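Workshop notebook, Cokevcombe teaching room
2005-03-01

First full run of the lymphatic session for the non-clinical group and I want to get it down while it's fresh. It went so much better than the September pilot! Five tables, three people at each, mostly data entry and registry staff plus a few from the Lovisley office who code tumor records all day and have never been shown where any of it sits in a body.

Opened with the neck this time instead of the chest. Good change, keep it. Everybody has had a sore throat and felt a lump under the jaw, so they arrive already knowing that nodes exist and that they swell. From there it was easy to go down to the armpit and the groin, and then inward to the ones you can't feel (along the aorta, around the roots of the lungs). By the time I got to the thoracic duct they were asking me where it emptied before I'd drawn it. Left side, junction of the internal jugular and subclavian veins. I drew it far too small again. Use the whole board next time.

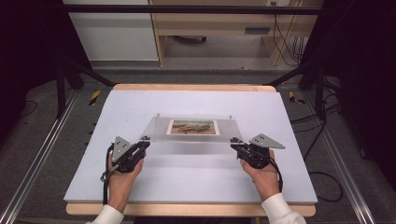

Why does breast cancer staging care so much about the armpit?

Most of the lymph from the breast drains to the axillary nodes, so they are usually the first place cells turn up if they have left the breast. Finding them there changes the N part of the stage.

That one came up at three separate tables, worded almost the same way, so it should go in the handout near the top. I'd also like a line after it on the internal mammary nodes, which take a smaller share of the drainage. The Srour handout skips them completely and a coder at the back spotted it, bless her.

Sentinel node part: loved doing this. I had them trace the route with a finger on the outline sheets, starting from a spot in the upper outer breast, and stop at the first node they hit. Then I told them about the dye and the tracer and they got it straight away. No slides at all for that bit. The slides I did have (old Bilus set) are too dark on the projector, and the labels for levels I, II and III are all in the same gray. Redo in three colors, with the pectoralis minor outlined heavily, as the levels mean nothing unless you can see the muscle they're measured from.

Trouble spots:

Regional versus distant. Still hard. People want "far away" to mean distance in inches. A supraclavicular node looks close to the breast on any drawing, and how it's classed depends on the primary site. I should do two primaries side by side, breast and stomach, same node, and let them look it up. That would take 5 minutes and save the long muddle we had before coffee.

Lymphoma. I left it too late and rushed it. The idea that the node can be where the cancer starts needs its own space, with a breather before it. Somebody wrote "secondary lymphoma" for a breast metastasis in an axillary node on the exercise, and I could see exactly how my wording had led there. My fault entirely. Say "breast cancer in a lymph node" out loud, many times.

"Positive." For them a positive result still sounds like good news half the time! Define it at the start. 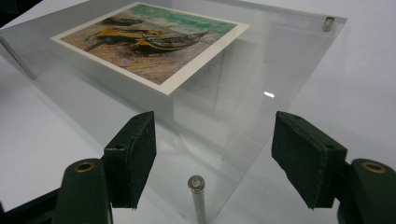 The word-building exercise was the happiest part of the afternoon. Lymph, aden, angio, itis, oma, pathy, edema, all on separate cards, and each table had to make as many real terms as they could and then say what each one meant in plain words. Total across the room was 74, counting repeats between tables. Lymphangioma got a cheer. Adenoma caused a proper argument, which I was delighted about: aden means gland, people used to call the nodes glands, and yet an adenoma has nothing to do with a lymph node. You could hear it click.

Lymphedema led to some really thoughtful talk about what happens to the arm after the nodes are taken out. I hadn't planned for it. Give it ten minutes and a decent diagram, and find out whether Lovisley codes it as a late effect or leaves it out.

Timing: neck to groin ran long, staging ran on time, lymphoma short. Move the break forward.

To do before the next one
- reprint outline sheets on heavier paper, the felt pens bleed through
- new axilla slide
- add spleen and thymus to the card set, they kept asking
- ask Cokevcombe for the bigger whiteboard
- fix "inguinal" on the answer sheet (two n's in the wrong place, embarrassing)

Next session is the liver. Can't wait, the portal vein is my favorite thing to teach.

Recent entries
Reading a pathology report, second attempt
Bones: what to cut from the long version
Bilus slide set, notes and corrections
Grade and stage are different words
September pilot, what went wrong

Cokevcombe teaching notebook | Contact | Copyright 2005 | Back to top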